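3. 内見予約の受付枠を設定する

物件の登録が済みましたら、続いて内見(見学)予約の受付枠を作っていきましょう。Bondeo 物件掲載システムでは、売主さまのご都合と担当者の予定を重ね合わせて、お客さまに空いている時間だけをお見せする仕組みになっています。最初は少し項目が多く感じられるかもしれませんが、一度作ってしまえば次の物件にも写して使えますので、どうぞお茶でも飲みながらゆっくり進めてください。

手順1 管理画面の左側にある「物件一覧」を開き、対象の物件番号を選びます。番号が分からないときは、町名の一部を入れても探せます。

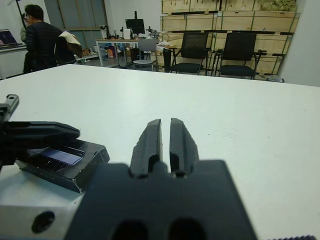
図3-1 二本の黒い指を備えたグリッパー

手順2 「内見」タブで「受付枠を追加」を押し、開始時刻と終了時刻を入れます。初期値は午前10時から午後4時までです。お住まい中の物件では、お食事どきを外しておくと売主さまにたいへん喜ばれます。

注意:受付枠を保存すると、その時点で公開ページに反映されます。売主さまのご了解をいただく前に保存なさらないでください。下書きのまま置いておきたい場合は「非公開で保存」をお使いください。 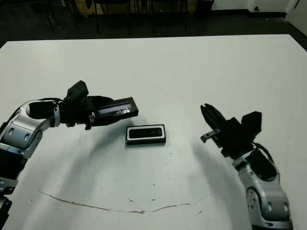 手順3 一枠あたりの組数を決めます。上限は6組ですが、玄関の狭いお宅や駐車場が一台分しかないお宅では、もっと少なめのほうが皆さまゆったりご覧になれるかと思います。

手順4 「案内文」の欄に、集合場所や駐車場のことをお書きください。入力できるのは600文字までで、改行も一文字に数えます。残り文字数は欄の右下に出ますので、ときどき目をやっていただければ安心です。
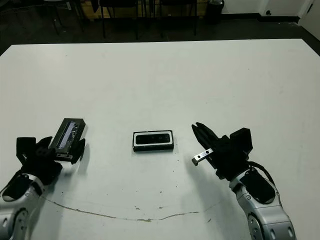

Primholm 不動産情報部 掲載サポート係

案内文に鍵の保管場所や暗証番号を書くのは、どうかお控えください。公開ページはどなたでもご覧になれます。鍵についての連絡事項は「社内メモ」の欄にお願いいたします。こちらは担当者だけが読める欄で、お客さまの画面には出てきません。

手順5 「プレビュー」を押して、お客さまからどう見えるかを確かめます。日付の並びと時刻、それから地図の印の位置まで見ていただけると、後から直す手間がずいぶん減ります。
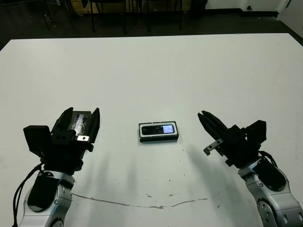 問題がなければ「公開する」を押してください。画面の上に緑色の帯が出れば登録完了です。帯が出ずに「エラー596」と表示されたときは、同じ担当者の予定が別の物件と重なっています。「予定表」を開いて、どちらかの時刻をずらしてから、もう一度お試しください。

補足:受付枠を別の物件に写すには、「枠を複製」を選んで写し先の物件番号を入れます。案内文も一緒に写りますので、集合場所の書き換えをお忘れなく。

続いて「4. 予約通知メールの設定」へお進みください。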